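Bench notebook – glass and closures
24 March 2023

Stoppers again. The humidity trial on the display bottles was meant to be finished in January and I have stopped pretending it was. Moved everything out of the back store and over to the marble top by the jungle wall, where the light is better and where people keep leaving board games. Svenja Steinbach says the mural is calming. I have been looking at salmon pink and palm fronds since eight and would not say calming is the word.

Stock first, so I don't have to look it up a third time. The Collix order arrived as one bag of mixed tapered corks, 42 of them, no sizes marked on anything. The invoice says "assorted", and I have to give them credit for accuracy. Sorted by hand into three muffin tins: too big, too small, and argue about it later. Eleven went straight in the offcuts tin because they crumbled when I rolled them on the bench. The Zurnus corks from last year are smoother and cost more, and there are fewer of them every time I open the drawer. If you are using them to prop up the short leg of the drying rack, please stop. I have found four under there.

Fit is the main problem. A tapered cork should grip a wide neck about halfway down and stay put with a firm thumb. Most of the Collix ones grip early, then sit there looking like a hat. You can lean on them harder, but a dry cork in a cold neck will either skid back up or tear a ring out of itself, and then you are picking bits out of the bottle with a bent skewer. Ask me how I spent my lunch.

What has worked best so far:
Steam the cork over the kettle, not in it. Boiled ones swell nicely and then shrink to something you could lose in a pocket.
Wipe the inside of the neck with a dry cloth. Any polish left in there and you have made a slide.
Push and turn a quarter, push and turn a quarter. Stop when it stops.
Leave it 25 minutes before you decide you hate it.

The pits don't bother me as long as none of them runs the whole length of the taper. I held a few up to the window and could see daylight through two. Those are now fridge magnets, pending magnets.

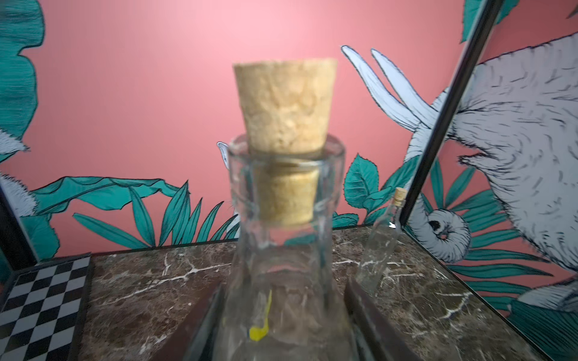

Large bottle in the dark wood holder, cork partway in. Small corked bottle to the right.

I like how much of the cork stands above the rim on the big one. It gives you something to get hold of, and through the neck you can check the taper without pulling it out. Svenja would prefer it lower for the shelf display, on the grounds that it looks unfinished. We have agreed to disagree until she has tried getting a low one out with wet hands. Note that anything inside the bottle looks a bit rounder and further off than it should, thanks to the glass. The yellow bit is a good example. Do not try to measure through the shoulder with a ruler. I did, and got three answers.

The holder is staying. I had written it off as decoration, but the sloped sides stop my elbow from reaching the glass, and my elbow has form. Marble is lovely to look at and has no sense of mercy. The last bottle to go over on it was one of the Aasen ones, and the sweeping took longer than the whole morning's work. Felt on the underside of the holder would help, if anyone has an offcut. Dark brown if possible, so Svenja doesn't bring it up.

The little bottles are a separate headache. Tiny corks, tall necks, and the centre of balance somewhere up around the stopper. They want to be kept off the main run of the bench and away from sleeves. Turning by quarters doesn't work at that size because your fingers hide the whole job. I have been using the rubber end of a pencil and a straight push. If one goes in crooked, take it out and start again, as it will never straighten itself and neither will your mood.

Fenow rang about the labels. They want to print 2,000 as a minimum. We have one shelf. I said I would think about it, and I have.

Still to do:
Refit the Collix pile marked argue about it later, with someone to argue with.
Weigh the corked bottles before and after the damp cupboard. The good scale is in the office under the colour charts.
Find out whose checkered board it is. I'm not moving it again, there was a game on it last time and I was spoken to.
Order corks with a size written on them. Any size.

Kettle is back in the kitchen, descaled, before anyone writes me another note.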